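Folding and Storage of Textiles in a Shared Workroom
Student Project Report
Submitted Jul 30, 2025

1. Background

The Drurow workroom is used by several student groups during the term. Cloths and covers are stored there between sessions, and a review in March found that many were being put away unfolded. The storage bins were full well before all items had been returned, and some cloths had to be ironed again before use.

This project was set up to compare ways of folding a plain cloth on a standard work table and to recommend one method for general use. Funding of $200 was provided through the Votimum small projects stream. It covered replacement cloths, bin labels and printing.

2. Work area

All folding was carried out at table height, with the cloth laid on the half of the table nearest the person folding. A white table was chosen so that the edges of a coloured cloth would be easy to see. The shelving behind the table remained in its usual place and was not used for textiles during the project.

Plain cloths were preferred to patterned ones, as a pattern can hide a crooked edge. The bright orange cloth is a useful case. When folded into a rough rectangle, its edges still sit loose and slightly wrinkled, and the corners need to be drawn out before the bundle can be called square.
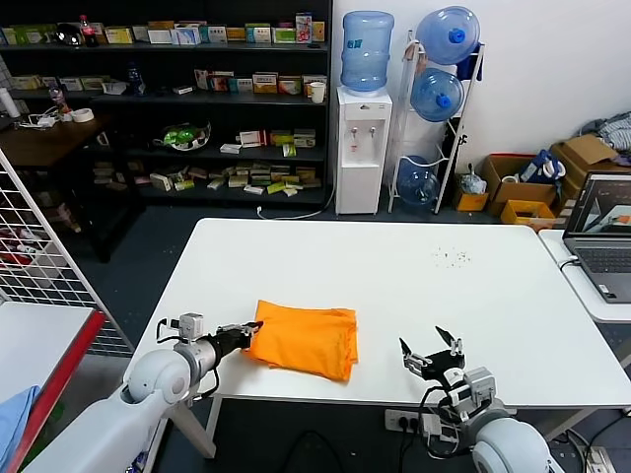 3. Method

Two folds were compared. The first, called the Lukden fold in our notes, brings the long sides together twice and then halves the length. The second, the Vuorinen fold, begins with the short sides and finishes in thirds.

Each trial was made up of 20 folds by one person. A fold was recorded as acceptable if the finished bundle fitted inside a cardboard template without being pressed down. The table was to be wiped before each trial, as crumbs and grit are easily carried into the bins. In total, 1,774 folds were entered in the project log, including practice folds and incomplete trials.

4. Findings

The Lukden fold gave the more even bundle and was easier to teach. Its main fault was a sagging front edge, most noticeable in softer fabrics. The Vuorinen fold took up less room in the bin — an advantage for larger covers — but small errors in the first step grew with each turn.

Trials in which the corners were straightened before the last fold had fewer rejected bundles under both methods.

5. Recommendations

The Lukden fold should be adopted for cloths and the Vuorinen fold kept for covers. Bins should hold no more than 9 bundles each, with the folded edge facing out. A printed copy of the steps should be fixed to the inside of the cupboard door before the next intake of students.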